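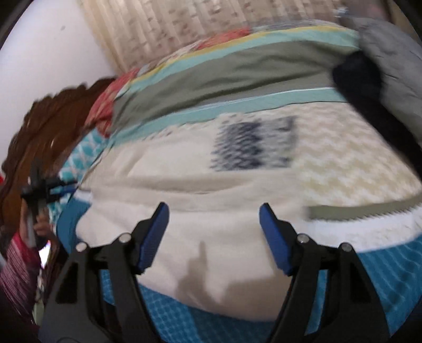 Fullberg wrote in under the last guide to say that ranked points prove a roster is ready, and that any five players over 1,594 should sign up for an open qualifier tomorrow. I don't buy it. I've watched plenty of high-rated stacks go out in the first round because they had never played a draft with a clock on it.

So, how to get a five-player team into an online qualifier without wasting an entry fee.

Step 1. Read the rulebook before you pick a team name. The Hendular open cup runs to 31 pages and most captains read the prize table. Look for the roster lock, the substitute rule and the pause limit. If the page says "admin discretion" more than it says anything else, think about a different cup.

Step 2. Settle roles in writing. A group chat full of "I can flex" is how you end up with two junglers and a sulking support. Put down one main role per player and one backup.

Step 3. Book scrims against teams you don't know. Beating your friends tells you very little. I'm also wary of the paid scrim finders, including the one Damport players keep recommending. Ours matched us with a team that left after ten minutes, twice. A free server with a no-show list did the job better.
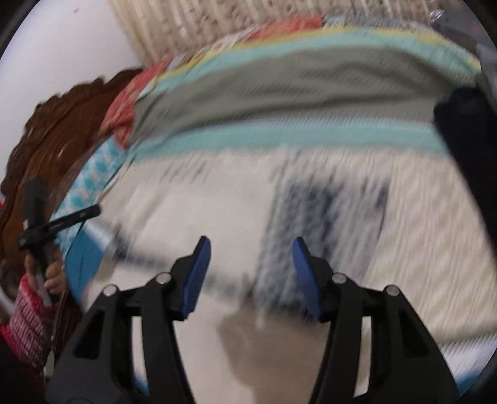 Step 4. Review losses only, and keep it short. Pick one fight and one objective from each game. Coaching packages will offer you heat maps and a 650-point breakdown of your early game. Maybe those help a pro team with an analyst. Yours needs to know who was supposed to ward the river.

Step 5. Check in early. Sjögren, the bracket site most small cups use now, closes check-in on its own clock, which may not match the time in your invite. Have two people on the roster with captain rights.

Step 6. Screenshot every result screen. Disputes get decided on what you can upload.

As for the prize money, the Hendular final in November pays 1,000 to the winner, split five ways, before fees. Ask when last season's winners were paid. If the organizer won't answer in public, keep your entry money.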